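Stitbridge Help Desk
Ticket 218 – Label printer skips every second label
Status: Solved
Opened: 20/11/2024
Product: Ekent desktop label printer, USB
Software: Stitbridge Shipping, desktop version

Customer report
We sell shoes and garden wear online and print our shipping labels from Stitbridge. Since the last update the printer feeds one blank label after each printed one. The order is marked as shipped and the tracking number is fine. It happens with single orders and with batches. The test page from the printer's own menu comes out right, with no blank.

Already tried: restarted the printer and the computer, changed the USB cable, loaded a new roll. No change.

Reply 1 – Support
Thank you for the details. A clean test page points to the page size being sent by the computer. Please open the printer preferences and tell us the label height and the gap setting. Please also send the listing link for one order that printed with a blank, so we can check which template it uses.

Reply 2 – Customer
Height is set to 8 inches. The gap is on automatic. The roll is from Gunnlaugsson and the box says 4 x 6. The order was for the cream clogs.

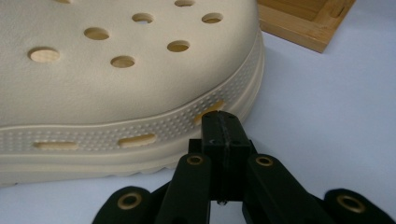
Does the label height have to be changed in Stitbridge as well as in the printer preferences?
Change it in both places, starting with the printer preferences, and then close and reopen Stitbridge so it picks up the new size.

Reply 3 – Support
The listing uses the standard template, so the template is fine. The height is the problem. At 8 inches the printer runs past the end of the first label and then moves on to the next gap.

1. Set the height to 6 inches in the printer preferences.
2. In Stitbridge, go to Settings, Printing, Label size and pick 4 x 6.
3. Hold the feed button until the light blinks, then let go. The printer will measure the roll.
4. Print one order before running a batch.

Reply 4 – Customer
Did all four steps. Printed one order, then a batch of 45. No blanks. The second computer, the one with the Ilirier driver, had the same wrong height – fixed that too.

Ticket closed by customer.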